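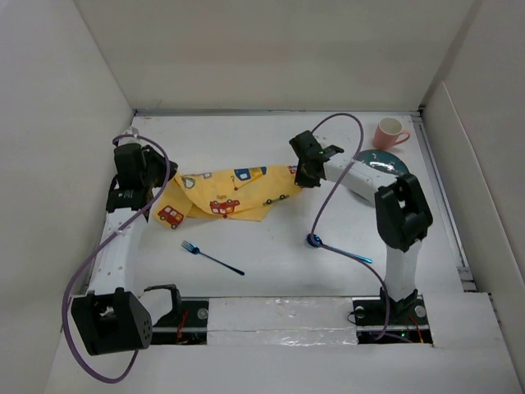 Cell checks / Household tasks

Weekly inspection, two-arm table cell
Site: Jorkberg
Date: 9 March 2026
Task set: cloth and tableware, Kollar list

1. Mounts and bolts
Both bases tight, no play by hand. OK.

2. Cables
Left purple cable loops out past the table edge at rest. Right one drapes across the work area and lies over the spoon. COMMENT: add a clip at the elbow before the next long run. Raised in February, still open.

3. Grippers
Fingers open and close fully on both. Pads worn on the left, replace at 1,000 cycles. Counter reads 841.

4. Front ledge
Foil tape flat between the mounts, no lifted corners. Red and green wires behind it checked for nicks. OK.

5. Emergency stop
Tested from both sides. OK.

6. Speed limit
Held at 80 per cent with anyone inside the line. OK.

7. Items on table
Yellow cloth, blue fork, blue spoon, pink mug, teal plate. No chips on mug or plate. Fork tines checked, no burrs.

8. Task results since last check
Cloth folding: 113 attempts, some 80 finished without a hand from staff. Most failures were a lost corner. The printed pattern does not seem to matter.
Fork and spoon to tray: reliable if they lie apart. Poor when a cable is across them, see item 2.
Mug by handle: OK if the handle faces right. Otherwise slow.
Plate: two drops, both at the lift. Keep to one plate at a time.

9. Ready for unattended use?
NO. Gasedent have asked again about a kitchen trial. A person can clear this table in under a minute and the cell cannot yet. Supervised use only.

10. Next check
After pads are changed. Hosoda to supply, two sets.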